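HW 108: Desktop Hardware, Unit 4
Memory and processor
Instructor: Padmavathi Kurup
Lab questions to Myung-ja Kang, bench room, until 4 p.m.

Before you start

Shut the machine down, unplug it, and hold the power button in for a few seconds. Lay the tower on its side with the open side up. Clip your wrist strap to bare metal on the case. Move the power and SATA cables out of your way, but leave them connected unless your sheet says otherwise.

A memory module stands on edge in its slot on the motherboard. Handle it by the edges and keep your fingers off the contacts. 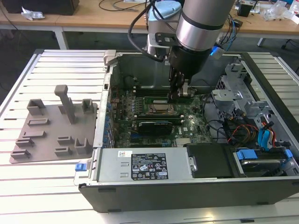
Removing and seating a module

Press the latches outward. Lift the module straight up and put it in an antistatic bag. When you put it back, match the notch to the key in the slot and press down on both ends until the latches close. If it will not go in, turn it around and try again. Write down which slots were filled before you take anything out.

The processor socket

The processor sits under a metal load plate held by a lever. Push the lever down slightly, move it out from under its hook, and raise it all the way. Leave the screws around the socket alone.

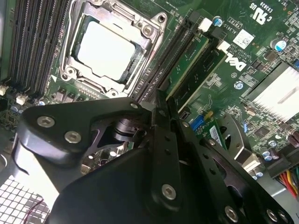
With the lever up, open the load plate by its tab. Look for the small triangle printed on the board near the socket and find the matching corner mark on the processor. Lift the processor straight up, and do not touch the contacts in the socket.

For next time

Read the memory section of the Binby reader. Bring your slot notes. Lab sheet 2 is due at the start of class.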